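Warm Bedding and Winter Clothing Program, Olham
Progress report to the Lillero Fund
Sep 14, 2020

Summary

The program is on budget and behind on evidence. We handed out everything we said we would this winter, and the distribution figures look good on paper. I am less convinced than I was in January that those figures tell the Fund what it wants to know, which is whether people in Olham's rental units were warmer at home.

What was delivered

We gave out 2221 items between the start of the cold weather and the end of August. Most were blankets, doonas and coats, with a smaller number of draught stoppers and door seals. The items reached 183 households. The original application promised a figure per suburb as well, and we can't supply one. The intake form asked for a postcode, and Olham shares its postcode with two neighbouring areas.

Averages should be read with care. Some families collected for relatives living elsewhere, and a few households came back several times under different surnames. We don't regard this as misuse, but it does mean the household total is softer than it looks.

The survey

The application relied on a follow-up survey to show benefit. We received 37 replies. Nearly all were positive, and I would put very little weight on them. The form was handed over along with the bedding, in the same room, by the people who had just been helpful. The question "Has this program made your home more comfortable?" was being answered in some cases before the blanket had left the building.

A proper comparison would need indoor temperatures and power bills from before and after. We have neither. The Jarovach loggers quoted in the budget were ordered late and arrived once the worst of the cold had passed, so they remain in their cartons. We ask that the money be shown as spent but the activity as not done.

Partner contributions

Jaiswal Laundry washed donated items at the agreed rate and returned them on time, apart from one load in July. Its second invoice is still being queried over a fuel charge that was not in the quote. The storage unit has been satisfactory, though the roof leaked near the roller door and we lost a stack of pillows.

Quality of donated goods

Donations were better than expected for outerwear and worse for bedding. Sheets were the weak point, as they are every year, and many went straight to rags. Coats take up far more shelf space than the plan allowed for — the storage costing was based on jumpers — and folding them into bundles helps only so far. Plush blankets were the items people asked for by name. They are bulky and slow to dry, which the laundry rate does not reflect.

A cream puffer jacket, folded, on a lavender-purple plush blanket with an embossed floral pattern.
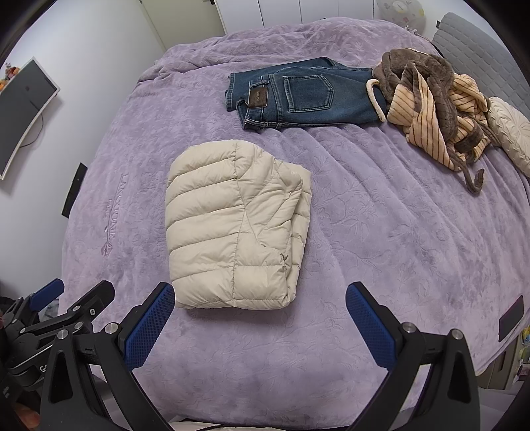 Risks and requests

The Fund's template asks us to rate our confidence in the stated outcomes. We have entered 2 out of five. A higher score would be hard to defend on the survey alone.

We request the following:
Approval to carry the loggers over to next winter.
Permission to drop the per-suburb reporting line.
A small increase in the storage allocation, with quotes to follow.

We are not asking for more money for stock. Until somebody has measured a cold bedroom, I can't see the case for buying more blankets, and the Fund should be wary of any report that makes one on the basis of item counts.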